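工作间笔记　8月16日　周一

打印　|　用电邮发送　|　分享（3）

Mulder 簧风琴，编号2921。上周拆到一半的那台。今天主要弄风箱，顺带把阀门条看了一遍。

先记结论，免得后面翻不到：储风箱的布要整张换，两只抽风箱的布侧面还行，折角不行，也一起换。音簧基本没事。联动装置先不碰。

早上到了先烧胶锅。皮胶昨晚泡的，颗粒发得很透，水倒掉一点还是偏稀，第一锅只能拿来打底。隔水加热，别让它开，开过的胶闻着就不对，粘性也差。锅边贴了温度计，旧的那支不准，换了新的再用。
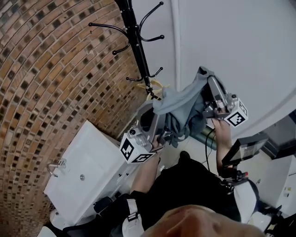 文／Halfdan Lund　Veltbridge 键盘乐器工作间　评论（2）

接着写。风箱整个从底座上卸下来了，螺丝比想的好拧，只有靠踏板那一侧的锈死了，滴了油等着，中午回来再拧就动了。拆下来的螺丝按位置插在硬纸板上，纸板上画了底座轮廓，前后左右都标了。上次那台没标，装回去的时候长短混了，有一颗顶穿了面板，这次不想再来一遍。

旧布是橡胶布，里层已经粉了，一掰就掉渣，手指上全是灰。外面看着倒还像样，有光泽，难怪客户一直说“风箱没问题，就是踩着累”。踩着累就是漏。我拿烟试了一下，折角那里烟直接被吸进去，储风箱的铰链边也吸，弱一点。

旧布撕得时候要慢。木板边上原来的胶很厚，热毛巾敷一会儿再用钝刮刀铲，胶会变成一条条的软皮，顺着木纹走就能整条拉下来。急了会带起木头，靠背板的一个角就是这么被我带掉一块，不大，补一片薄木皮就好，已经粘上了，夹子别拆，明天再看。

板子本身：没裂，有一道旧的修补，前人用纸条糊的，糊得很用心，纸上还有铅字，像是账簿裁下来的。没舍得揭，反正不漏，上面刷了一层稀胶封住。谁后面接手看到那张纸请留着。

新布用 Bivo 那卷薄的。本来打算用厚的，试折了一下，厚的在折角太硬，合不拢，踩到底会顶着。薄的手感好很多。Bivo 寄来的时候卷芯压了一道印子，裁的时候避开，那一段留着做小补片。

储风箱那张布展开裁到2110毫米，一整条绕一圈，接头放在铰链边。写大一点：接头在铰链边！！不要放在开口那侧，开口侧动得多，迟早开。先用牛皮纸打了纸样，纸样卷好放在架子上层，标了2921。以后同型号的应该能直接用，不过还是要量，老厂的板子每台都差一点，木工手工做的，别太信纸样。

内撑的硬纸肋片，旧的有几片软了，形状还在，照着描了一套新的。纸板用的灰板，边角磨圆，不然会把布顶出亮印，时间长了就是个洞。肋片和肋片之间的缝要留够，我一开始留窄了，折起来鼓包，撕下来重新贴。浪费了一段胶的时间，还好没干。

上胶顺序（给自己看，也给下次帮忙的人看）：
先贴开口那条长边，从中间往两头压
再贴对边，风箱撑开到最大，用木块垫住
折角最后，先干折几遍，折顺了再上胶
铰链边的接头压一条窄布，里外都压
胶一凉就停，别硬抹，热熨斗隔布烫一下还能救回来

今天做到第二条。对边贴完了，木块垫着，明天做折角。
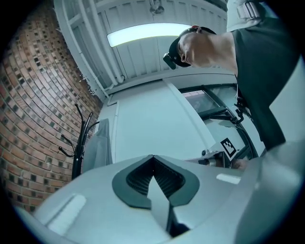 等胶的时候把键盘下面的阀门条看了。弹簧大多还有劲，有几根明显软，按下去回来慢，先掰一掰试试，掰不回来再换。弹簧别一次全换新的，新旧手感不一样，弹起来一脚深一脚浅的，客户耳朵未必听得出，手一定摸得出。

阀门面上的皮硬了，像饼干。毛毡倒是没被虫吃多少，低音那头有虫洞，吸尘器吸过，装袋冷冻。Pullico 的毡还剩半张，颜色偏红，跟原来的绿不配，看不见的地方无所谓，琴键前沿露出来的那条得另外找绿的。问过 Pullico，说绿毡九月才有。那就九月，不差这条，先用旧的撑着。

皮的问题纠结了一会儿。全换，工期要拖；不全换，以后哪只阀漏了还要再拆一次。拆一次风琴顶盖不算什么，拆键盘就烦了。倾向全换。给客户打电话他不在，留了话。钱的事让他自己定，但我会劝他换。修风琴最怕漏气修一半，风箱换新了，吸力上来，原来不漏的地方开始漏，人家只会觉得你越修越坏。

皮子要薄而软，绒面朝外，光面上胶。胶只涂阀木那一面，千万不要渗过去，渗过去就硬了，等于白换。裁皮用新刀片，一刀过，别来回锯。

音簧。抽了几根出来看，簧钩还是用原配那把，挂在抽屉里侧，琴里居然还留着。铜面有一层暗的，不影响发声，没擦。我知道有人喜欢擦到亮，拍出来好看，擦过的我碰到过，音高全飘了，整排重调，调得想骂人。灰用软刷扫，从簧根往簧尖扫，不要反着来，反着会把簧舌挑起来。

有一根中音完全哑，抽出来一看是一粒木屑卡在舌和框中间，薄纸片一拨就掉了，插回去，用嘴吸了一下，响了。低音有一根嗡嗡的带杂声，可能是铆钉松，轻轻敲过一次，好一点，没全好。先记着，等有了稳定的风再判断，现在用嘴吸的不算数，力气大小都能把音带跑。

音高整体比现在的标准高，早料到。客户想跟长笛合，问能不能降下来。理论上能，簧根锉薄，音就低，簧尖锉薄，音就高，一排排锉过去。但是整台降，等于把每一根都削一遍，低音那些本来就吃劲的我不想动。我的意见是不降，让长笛那边想办法，或者找别的琴合。他要是坚持，签字再做。这话我在电话里说得软一点。

音栓面板：瓷面有两块字磨没了，一块看笔画残留像是 Dulciana，另一块看不出来，得从后面的拉杆走向倒推。拉了一下，管的是高音侧的一块消音板，只开一条小缝，应该就是前一排的弱音。字暂时不补。

膝杆右边那根太松，垂下来晃，垫了一片皮。左边正常。膝杆的轴孔磨椭圆了，彻底修要镶衬套，这次报价里没有，先垫着用。

踏板带子也要换，原来的带子被人换过，窗帘绑带一类的东西，滑，还越拉越长，怪不得踩下去半天才有反应。定了棉织带，宽度跟滚轮的槽对一下再裁。滚轮轴上滴过油的地方沾满了灰，洗掉，改用石墨。木头轴不要上油，上油就肿。写过多少次了，还是每台都碰到。

机壳没什么好说的。背板布烂了，烂得只剩钉子，临时绷一块薄棉布，防老鼠够了。右侧板有水渍，花盆压出来的一圈，客户没提，我也不主动弄，虫胶面一碰就要整面重来。蜡擦一擦，淡一点是一点。

试漏的办法再写一次，上回记得太简略，看的人说看不懂：
风箱装回底座，键盘先不装，风道口用胶带加一块皮压死。踩到储风箱完全吸合，脚离开，看它多久弹开。好的风箱能撑很久，慢慢地松，听不到嘶声。要是一下就弹开，先查风道口压没压好，多半是这里，我自己就冤枉过风箱好几回。然后查抽风箱里的单向阀，阀片的皮翘边最常见，翘了别只压平，压平过几天又翘，换掉。最后才查布。每查一处用粉笔在旁边打勾，不然转一圈回来忘了查到哪儿。

对了，单向阀。这台的阀片是皮条加小钉绷的，钉子太紧，皮拉成弧形，中间贴不住板。重绷，松紧以手指能轻轻挑起、放开又自己落平为准。今天重绷了一只，另一只明天。

安全阀的弹簧也看了，压得很死，估计以前有人嫌漏气，把它当漏点给堵了，还塞了一小块软木。软木取出来了。安全阀堵上，小孩使劲踩，布就从折角炸。折角那两道裂多半这么来的，猜的，没法证实。

胶锅用完洗了，刷子泡在水里，别让它干在锅边。剩胶倒进盖盒进冰箱，明天再热一次还能用，再后天就倒掉。

没做完的：
折角，两只抽风箱还没开始
另一只单向阀
裂螺丝孔塞木签，靠踏板那侧有松的
客户回电，皮全换与否，音高降不降
低音那根杂声
踏板带宽度
绿毡等九月

纸样记得别压在重的东西底下。Bivo 的卷子用完竖着放，横着又要压出印子。

后面的人：夹子是夹木皮的，不是忘了收，千万别拆。垫在风箱里的木块也一样，抽掉了布会缩回去，我又得从头撕。

胶刷该买新的了，掉毛，贴对边的时候挑了好几根出来，有一根没挑到，干在胶里了，不影响，就是看着烦。下次订货一起写上，连同石墨粉和刀片。

晚上锁门前又摸了一遍长边，中间粘得很牢，左头有一小段按着空空的，拿熨斗隔布烫过，压了一块铅。明早先看这里，没粘住就挑开重上，再弄折角。

打印　|　用电邮发送　|　评论（2）　|　分享（3）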